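Canine Running and Conditioning, Session 4
Pacing, warmup, heat
Notes for the Ralmont evening group. Instructor: Mahtab Amini. Updated 2020-07-26

Leftover from last time: leash length. Keep it at whatever lets the dog run a half step ahead without pulling you. Waist belt fine for 5K, handheld fine too. No retractables in a crowd, ever.

1. Warmup

Walk first. Then easy trot, then two or three short pickups with walking between. Dog and person both. Most of you skip the walk and go right to the pickups, then wonder why the first half mile is a mess.

Let the dog sniff and pee before you line up. Once the crowd tightens there is no room to do it and you'll get yanked sideways.

Stretching a cold dog by hand: skip it. Circles at a walk, both directions, plus a few sit-to-stands does the job.
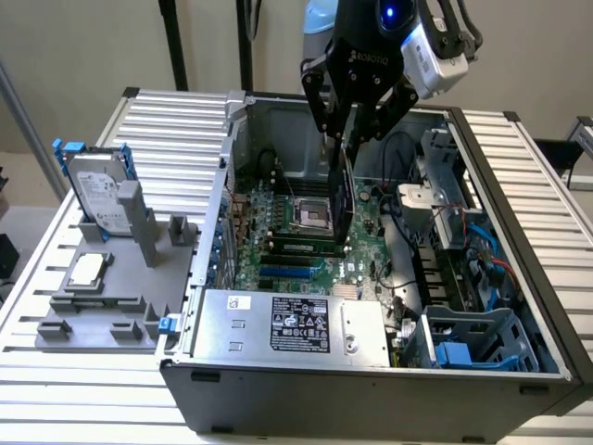
How soon after a meal can the dog run?

Leave three hours after a full meal, more for deep chested breeds. Small snack an hour out is ok if your dog is used to it. Same idea afterward, wait until breathing is back to normal before feeding, and give water in small amounts instead of one big bowl.

2. Pacing

First quarter mile is where it goes wrong. Dogs start at a gallop, people go with them. Settle to a trot as early as you can. A trot is the gait a dog can hold. If yours is cantering to keep up with you, or you're sprinting to keep up with it, wrong pace for somebody.

Drill for this week: the Cliven loop, three laps. Lap one deliberately slow, lap two at goal pace, lap three whatever the dog offers. Write down the splits. Shahram Naseri did this in March with his shepherd mix and his lap one was faster than his lap three by 52 seconds. He thought he was jogging.

Cue words. Pick one for slow down and one for go on by. Use them on training runs first, dont introduce a new word on race day.

Starting spot: fast dog, line up toward the front but on the outside edge. Nervous dog, back of the pack and give it 30 seconds after the horn. Barkers, stay well off the line and walk up late.

3. Heat

Dogs cool mostly by panting. Humid morning is worse than a dry one at the same temperature. Back of your hand on the pavement, seven seconds, if you can't hold it there you don't run on it.

Stop signs: tongue very wide and long, gums dark red or very pale, wobbling, lagging when normally in front, drool gone thick. Any of these, stop, shade, cool water on the belly and legs, call the vet. Don't wait to see if it passes.

Flat faced breeds: walk division only in summer. Not up for debate.

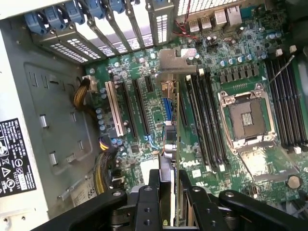

Training logs, since several of you asked what to keep. Date, distance, surface, temp, how the dog looked at the end. One line per run is plenty. Paper or a spreadsheet, don't care. If it lives on an old desktop, back it up, an old tower holds your log just fine right up to the day it won't start. The log matters most when a dog goes off its pace and you want to know when it began. Look back two weeks, you'll usually find a jump in mileage or a change of surface.

4. Building mileage

Healthy adult dogs, new to running: three days a week, never back to back. Start with run/walk, one minute on and two off. Add a little each week, hold steady every fourth week.

Puppies: no sustained running until growth is finished, and that varies a lot by size. Ask your vet, not the guy at the park.

Hills go in after the flat distance is comfortable. The Ebrahimi trail gate to the top bench is 3,000 feet one way, good first climb. Walk down. Downhill is harder on front legs and shoulders than people think.

Paws: check before and after, between the pads too. Small cuts, burrs, worn spots. A dog that licks one foot all evening is telling you somthing.

For next week
- splits from the Cliven loop
- one full week of log
- read the handout on gait, pages 1 to 19, skip the anatomy tables
- bring water AND a bowl, there's no fountain at Rumavero field

Vaccination records if I don't have yours yet. Dogs in heat stay home, you can still come and take notes.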